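Mudness (robot touch method)
Reading time: 3 min

Mudness is a way of scoring how unsure a robot hand is about the thing it's touching. I've worked with it long enough that people keep asking me to write it up properly, so this is my entry, and I'm keeping it as plain as I can.
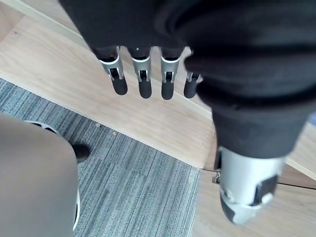 Where the word comes from

Anqi Fan came up with it while we were both at Urngate. She was looking at plots of fingertip readings and said the bad ones looked like mud, all the edges gone. We needed a column name in the spreadsheet by lunch, and "mudness" went in (I voted for "blur," and I still think blur was fine!). By April it was in the draft paper and there was no getting it out.

How it works

Say a hand has four fingers and a thumb, with a soft pad at each tip. When it closes on something, every pad sends back its own little story about pressure and slip. If the stories agree, mudness is low. If one pad says "firm edge" and its neighbor says "nothing here," mudness goes up, and the controller slows the fingers and tries a slightly different pose before it squeezes any harder.

The score runs from 0 to 1 and gets refreshed 15 times a second. You could go faster, but Archie Mowat tried it and the fingers got twitchy, chasing every tiny change. Slower was worse in a different way, with the hand arriving at its decision after the object had already rolled off.

You don't need a camera for any of this, though most groups have one at the wrist anyway. The wrist view is good for lining up the approach, then the fingers get in the way and touch has to take over. That handoff is where mudness earns its keep, I think.

The Tridberg trials

The best-known result comes from Tridberg, where Tsegereda Woldegiorgis ran 134 grasps over 26 household objects, once with the score switched on and once without. Drops went down for nearly everything soft or floppy. For hard boxy things it made no difference, and for six of the objects it was a bit worse, mostly thin flat ones lying right against the floor. The pads touch the floor and the object together, they disagree like mad, and the hand dithers.

Complaints and open questions

Annelies Zwahlen has argued that mudness mixes up two things, a pad that's confused and a pad that's just worn out. She's right, and the usual patch is to press each tip on a known surface at the start of a session and subtract whatever you get. Shewit Gebretsadik has a version called Maldonado that weights the thumb more heavily than the fingers. I like it for round objects and haven't gotten it to behave on cloth yet.

See also: slip detection, grasp planning, fingertip calibration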